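**Handout 4: Good practice for handling packed food with robot arms**
Course tutor: Gangadharan Menon

1. Keep bags and containers within reach of the grippers before a run begins.
2. Close the fingers slowly on soft items - bruised fruit counts as a fault.
3. Do not reach into the enclosure while the arms are powered.
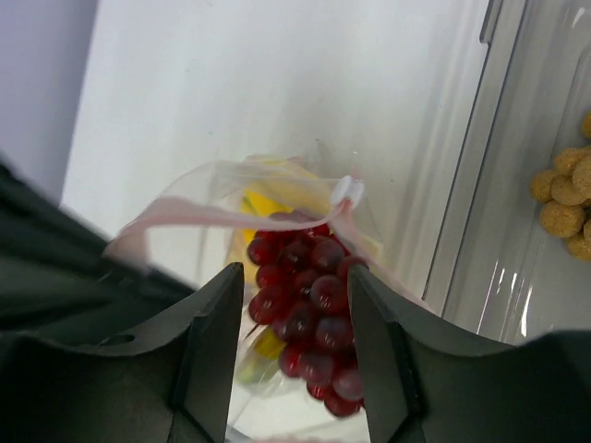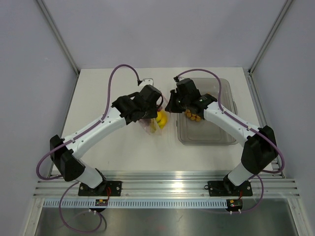
*Figures 4a and 4b. Clear bag and clear container on the white work surface.*

Faults must be entered in the Skirnedeo log before the next run.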